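Re: [handheld-manip] Latency matching between the gripper stream and the side camera

Hi all,

Sorry for the slow reply, I wanted to try the suggestion properly before answering it. Quoting the relevant bit so the thread makes sense to people who joined in May:

> We had the same symptom with Trellari 3. The trajectories look fine
> when you replay them on their own, but the policy reaches a little too
> early every time. In our case the pose stream and the wide-angle
> stream were being paired by arrival time and not by capture time.
> Before you touch the planner, check what your loader does when a
> frame comes in late. Ours quietly reused the previous pose. Also,
> does your side camera see the marker cube well enough to use it as
> an independent check?

Thank you so much for this, it saved me from a long walk in the wrong direction. I had been staring at the planner for days (smoothing, replanning rate, the lot) and had pretty much talked myself into rewriting the Hurkari scheduling node from scratch. I'm very glad I didn't!

You were right about the loader. Ours does the same thing, only it hides it better, and when a pose is missing it holds the last one and marks the row as valid. I went through one batch of 300 episodes from the Londa recordings and 38 of them had at least one held pose. In most of those it happens near the grasp, which is of course the worst moment for it. The offset between the two streams came out at 13 frames in the worst episode, and I had to check that one twice before I believed it.

On your other question, yes, I think the side camera will do. The table we record at has toys and a storage basket on it, with big windows nearby, so the light is never quite the same from one episode to the next, but the marker faces hold up better than I expected. Here are two gripper views and one side view from the same setup, so you can see what the pairing code has to work with:
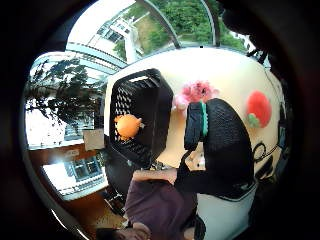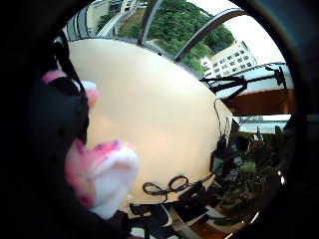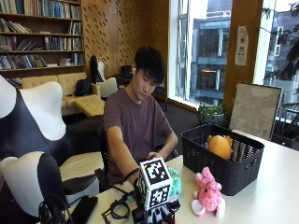 First two: wide-angle view from the gripper. Last one: side camera, marker cube at the near edge of the table.

The second one is the kind of view that gives me trouble. There's a lot of bare tabletop in the middle and the things closest to the lens are blurred, so if you try to line the streams up by image motion alone there isn't much on the table to hold on to. The window frames and the buildings outside help a bit, and I did try masking everything except the far background, but then you're relying on the part of the fisheye where our calibration is weakest. The first view is much friendlier, with the basket and the toys giving plenty of corners and edges.

So what I've ended up with, at least for now, is this:

The loader pairs by capture time and interpolates the pose between its two neighbors. If the gap is longer than 3 frames it drops the row and writes a line to the log. No more holding the last value.

A separate script detects the cube in the side view, gets a speed profile from it, and cross-correlates that with the speed from the gripper pose. If the peak isn't near zero the episode is set aside for a person to look at. It's slow and not very pretty - I wrote most of it in one evening - but it found every episode I already knew was bad.

The planner is untouched. With the cleaned batch the early reach is gone in replay. I haven't retrained on the full set yet, so please don't take this as a final result.

Two things I'm still unsure of, and I'd love to hear from anyone who has been here before. One is whether to interpolate rotation in the loader or leave it for the Đinh filter further down, which already does its own smoothing (doing both feels wrong, but leaving it raw makes the filter lag). The other is what people do when a hand or an arm covers part of the cube. At the moment I throw away any detection with only one visible face, and that may be too strict, especially in the episodes where the operator leans in over the table.

I can clean up the cross-correlation script and put it in the tools folder if there's interest. It needs the two timestamps per frame, so if your recorder only stores one you'd have to patch that first. I can send the patch too, it's short.

Thanks again, and sorry this got so long.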